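Equipment planning update: gripper arms for the garment handling program

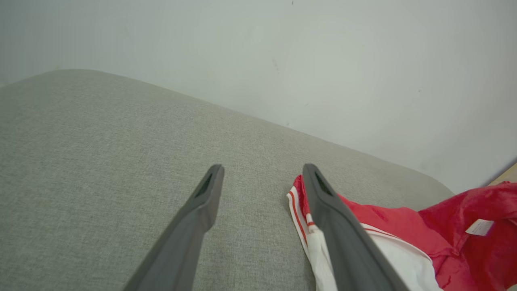 Litari asked at the March budget meeting whether the second arm could wait until the next funding round, as the first has not yet been paid down. The question was a fair one and the planning office has since reviewed it. The purchase will proceed, with some changes to the order.

The revised plan provides for 2 arms at the Himton site, both assigned to picking up clothing from soft furnishings. Henda has quoted $1,129 for each set of replacement fingers, and Sani has offered a comparable set for $1,000. The Sani price does not include freight or the mounting plate. Members are asked to keep this in mind when comparing the two quotes, which are available from the front office.

Finger wear remains the largest running cost. Fabric work is gentle on the motors but the tips must be inspected often, and a worn tip will drag on trim and labels. The office has therefore set aside $200 per arm for small parts, to be drawn on without further approval. Any amount above that will need a signed request.

Wrist cameras, cabling and spare mounts are listed under a separate budget line and are not affected by this decision. The labour cost of installation will be met from the existing maintenance allocation.

Departments wishing to book time on the new arm should send their requests to the planning office before the end of the month, noting the type of garment and the furniture to be used.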